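Wanted: people who clean kitchens, to try out the Kiment wrist kit

Come and wipe a sink for us! I run the home trials at Skuria, and I'm looking for 33 people to wear our Kiment kit while they do ordinary kitchen jobs.
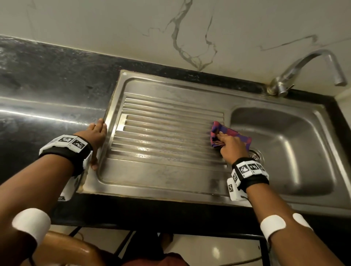
Do I need to know anything about robots? No, came the first reply when I put this up in May, from someone who had done the pilot, you only need to know how to clean, and the straps are easy to forget once you get going.

I couldn't put it better. You wear a strap on each wrist with the marker blocks on, and our software, Vososum, follows how your hands move. Robot makers buy the kit so their machines can learn from people who are good at this stuff (drainboards are a nightmare for them, all those ridges).

A session is 60 minutes, in your own kitchen, with your own cloths. We'd like 2 sessions from each person. So far we've got 3,000 clips of wiping and rinsing and I want lots more, especially from left-handers!

You should be over 18 and happy with straps on your bare wrists. Please tell me about any skin allergies first. We pay for every session, including ones where the kit plays up, and yes, it sometimes does.

To join in, fill in the form on the Lukumay trials page and pick a slot. I answer messages on Wednesday afternoons, so don't worry if I'm a bit slow.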